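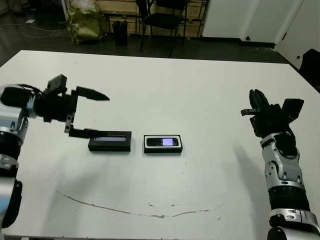
Re: old phones and the trays they live in

Search the archive Go
Advanced search

Posted June 25, 2020 by Vandana Ahuja

This site uses cookies to keep you signed in to the list. Accept Manage settings

Hi everyone,

I was going to lurk through this one, but Maksymiv's message has been sitting in my inbox all week and I keep opening it. Quoting the part I want to answer:

> I have a drawer with 12 old keypad phones in it and they're
> scratching each other to bits every time I open it. Does anybody
> keep theirs in the little two-part boxes they came in, or is that
> silly? I'm tempted to get one big case with foam and be done. Also
> does it matter if they go in face up or face down? My brother
> says face down to save the screens, but then I can't tell which
> one is which.
> – Maksymiv

Not silly at all! I went the other way from foam and I've been happy with it. I use small black trays, one phone to a tray, and I lay them out on a plain white table whenever I'm sorting. The white table matters more than you'd think, because a black phone in a black tray pretty much vanishes on my dark desk, and I once hunted for a battery door for half an evening before I found it under my own elbow.

Face up, in my opinion. Your brother's not wrong about screens, but if each phone has its own tray with a rim there's nothing for the screen to rub against. And you can see right away if one is still lit. I've put phones away switched on more times than I'd like to admit, and then you come back in January to a dead battery and a date that says it's the year 2,000.

I also like a tray with something pale inside. Some of mine have a white liner and it makes such a difference when you're looking for a SIM or one of those horrible tiny screws. If yours are black all the way down, cut a piece of card to fit. I did seven of them in one sitting with kitchen scissors and they look fine (well, four look fine).

As for how I go about it, since Hirnar asked the same thing off-list:

1. Clear the table and put the empty trays down first, long sides the same way, with a gap between them so you can get your fingers in.

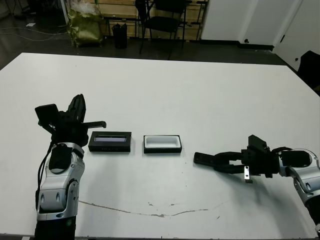
2. Wipe the insides before anything goes back in. A soft dry brush gets into the corners, and I use the one from an old shaving kit.

3. Check each phone before you put it down. Power it up if it'll go, look at the display, then turn it off and make a note. My notes are on index cards and my handwriting is terrible, so don't copy me on that part.

4. Loose batteries go in a separate box. I feel strongly about this one after a swollen battery popped the back off my favorite phone.

5. Lids on last, and a strip of masking tape on the end with the model written on it. Pencil smudges, so use a pen.

If you do end up with the big foam case, Sullden had one for sale on here a while back and may still have it. It was a decent price, but it weighed a ton before there was anything in it, and I really didn't want to lift that onto a shelf. Separate trays stack, and you can take just one to the couch.

One thing I haven't worked out is where to park the trays while I'm working. I start off with a nice tidy row and then I need elbow room, so everything drifts over to one side of the table and I end up leaning across it.

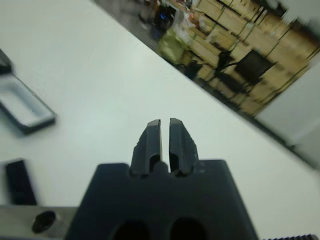 Tray over on the left, lots of bare white table to work on.

I suppose a second table would fix it – but then I'd fill that one too, I know myself.

Alska, you said in your last message that you line your trays with felt. Does it shed? I tried some cheap black felt and was picking fluff out of keypads for days, so if you've found a kind that behaves, please tell us what it is. And Maksymiv, do let us know what you decide, and what's in the drawer! You can't say a dozen keypad phones and then not list them.

Vandana

Get the weekly digest by email
Enter your address Subscribe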